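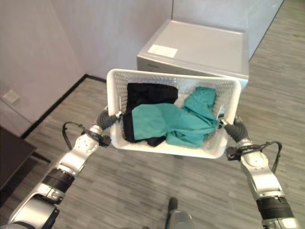 The case for a slow pair of hands

March 5, 2019

I have been putting off writing about the Prastine laundry service, partly because I kept changing my mind about it and partly because every time I sat down to begin, there was washing to do. For anyone who missed the leaflets, Prastine is the firm from Flundambridge that will rent you a two-armed robot by the month, set it up in your home, and leave it to get on with the carrying and loading. You still buy the powder. You still find the odd sock in the bed.

My first feeling, I will admit, was a sort of crossness. It seemed a great deal of machinery to send after a few damp shirts, and I come from a family that holds strong views about people who can't carry their own basket. My grandmother in Tveit hung out sheets in weather that would make you weep, and I could hear her opinion of the monthly fee as clearly as if she were standing at my elbow.

But I took the trial, which lasts 18 days, and I have come round to a position that pleases neither my family nor the people who love gadgets. I think Prastine have made something good and are selling it to the wrong customers.

The leaflet talks about saving time, and on that score I'm not persuaded. Mine took 11 minutes to do a job I can do in three while also talking on the telephone. It picks up a basket the way you might pick up a sleeping cat, a gripper on either rim, a small pause, and then up it comes, ever so gently. If you are young and busy and in a hurry, this will drive you up the wall. You will end up doing it yourself and paying for the privilege of being annoyed.

What the leaflet hardly mentions is the lifting, and to my mind the lifting is the whole point. I have had a bad back since August, and a full basket held out in front of you is just about the worst thing for it - you can't see your feet, you can't hold the banister, and the weight is all in the wrong place. For me, and for a good many people older and stiffer than I am, slowness costs very little. We have the time. We would like somebody else to do the bending.

There are things I would change. The larger Solau model, which I tried for an afternoon in the showroom, needs more floor than most utility rooms can give it. The standard one managed in mine, but I had to shift the clothes horse out to the landing, and I miss it. The booklet runs to seven pages of warnings before it tells you how to switch the thing on. And the fee ought to be lower for people on a pension, as I have told Prastine in a letter that was probably longer than it needed to be.

I have kept it on for another month, in any case, and the clothes horse is still on the landing.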